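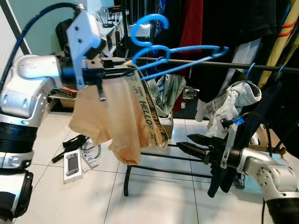
2 min read

Clothes swap returns to Drostholm with 200 spots

Aug 9, 2026

Dig out the jeans you never wear! The Drostholm clothes swap is coming back in November, and this time it's moving into the old Lakatos furniture store, with twice the floor space of last year and (finally) proper fitting rooms.

There are 200 spots, and the first 100 people to sign up get in an hour early. Last year's early crowd went straight for the winter coats, so if you need one, don't wait.

Bring up to ten clean items and take home as many as you brought. Denim, dresses, shirts and kids' clothes are all welcome. Shoes are new this year, and we can't wait to see what turns up. 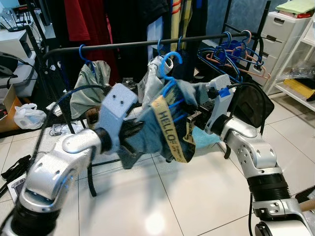 Anything with a missing button or a small tear can go to the mending table, run by the Desela sewing club. They fixed a whole pile of zippers last time and were still going when the lights went off!

Entry is $2, paid at the door. Sign-up opens next week at the Culteck library, at the front desk or by phone.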